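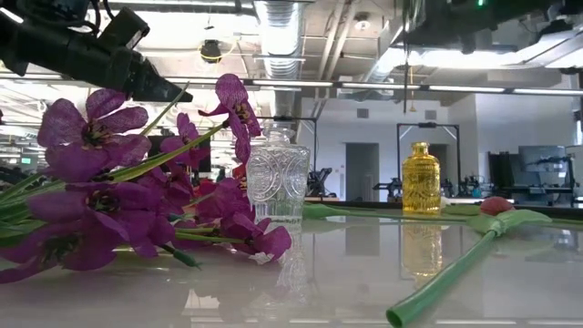
Purple bunch, the clear pressed-glass vase and the little amber one

Purple tulips and one clear vase: help me arrange these?
Posted in Faux Flowers & Dried Things

kartini_h
Hello all, long-time reader, and I think this is only my third post, so be gentle with me! I'm doing the table flowers for my aunt's lunch in March and I've gone with artificial, partly for the pollen (half the family sneezes) and partly so I can fuss with them weeks ahead. The purples are tulips, the kind with the dark centers and yellowish threads inside, and there's red mixed in with them. My trouble is the vase. It's the clear pressed glass with the curvy patterns, broad in the shoulders and narrower at the neck, and I love it to pieces, but everything I put in it either flops out sideways or stands up like a broom. Do I split the bunch? Do I start over with a bigger vase? I'd rather keep this one if there's any way.

stindar_85
Oh, keep the vase! Pressed glass does something lovely with strong colors. I'd split the bunch without a second thought. A narrow neck wants five or six stems at the most, and after that they're just shoving each other.

Herman Menon
I'm going to disagree with Stindar, kindly. If you pull a faux bunch apart you lose the one good thing about it, the way the stems all meet at one point. Hold the whole lot by the stems and leaves in one tight column, up high near the flowers, and let the heads fall where they like. Some go left, some hang down, and you leave them alone! Then slide the column in and let go slowly. 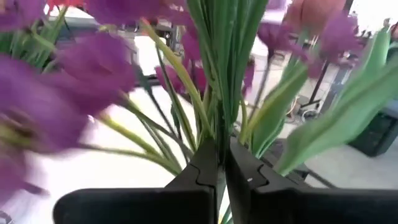 The leaves matter more than people think, too. Mine are long and narrow, and when they're gathered in the middle they fill the neck and stop the stems from swinging around. I did 17 tables for my daughter's wedding this way and only had to redo one, and that was my grandson's elbow.

stindar_85
Fair enough, Herman, but 17 tables of what? If those were wide jars I'm not sure it counts. I've got a shelf full of narrow-necked glass and a full bunch sits on top of it like a hat.

Herman Menon
They were milk bottles, so narrower than you'd think! But yes, I'll give you that it depends on the stems. The thick plastic ones with wire inside are a misery.

drellumis
Could you do both? Lay everything out flat first, every stem, and don't let yourself touch a vase until you've looked at it for a good cup of coffee. I do this on the dining table and my husband eats standing up. You see right away which ones want to be together.

kartini_h
Well, I took all of your advice at once, Drellumis's first. Everything is out flat now, with both of the purples pulled away from each other, and I'm already thinking the white ones might be nicer with the yellow bottle than with the reds.

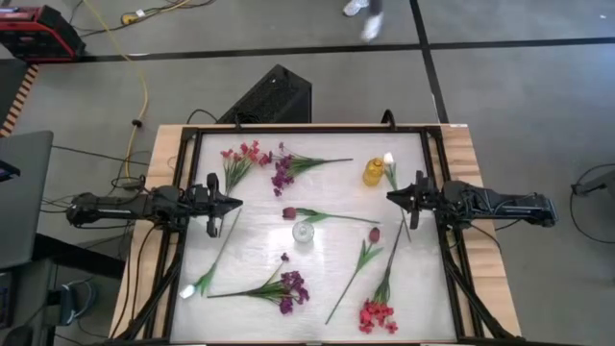
All laid out, clear vase in the middle

stindar_85
Yes to white and yellow! One tulip in the small bottle and leave it at that. And the darker red on its own in the clear vase, please, just try it.

Herman Menon
One lonely tulip in that beautiful vase, Stindar? For a lunch? I'd put a purple bunch and one red together and call it done. But it's your aunt, Kartini, you know what she likes.

kartini_h
She likes a lot of everything, so I suspect you win, Herman. I'll try the single red first, to be fair to Stindar, and come back Wednesday to tell you how it looks.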